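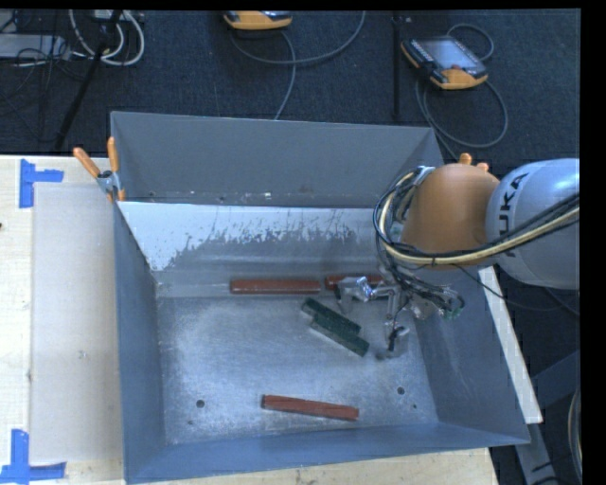 I bought the big Plistia metal bin in April and I'm still so happy with it! It's been emptied, dragged from table to table and filled again more times than I can count, and the sides haven't bowed at all. Mine is the blue-grey, a nice calm color that makes red and dark green blocks easy to spot, and with no lid in the way you just reach in. The flat floor is great too - long pieces can lie down properly. My one gripe is the noise when you drop things in. I paid $36 and would happily buy a second.

November 17, 2024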